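I keep hearing that the new Wosine judge program fixes everything. I have my doubts.

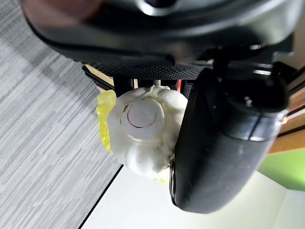

Jirham had 1,496 rules questions in its pool last December, and plenty of them were the same card wearing a different hat.
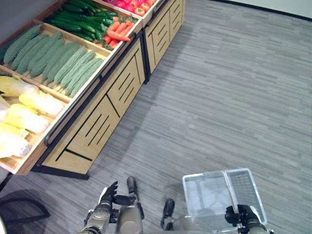
Now the pool is 2,463. Bigger, sure - but who checked it?

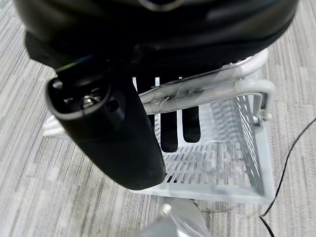

I passed level 4 on a lucky guess about layers, so forgive me if the badge doesn't impress me much.

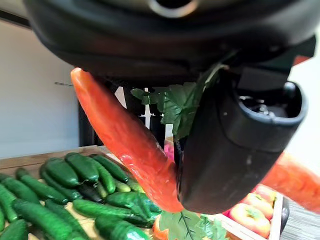
What I'd want first

Fewer questions, and a floor test at a real event.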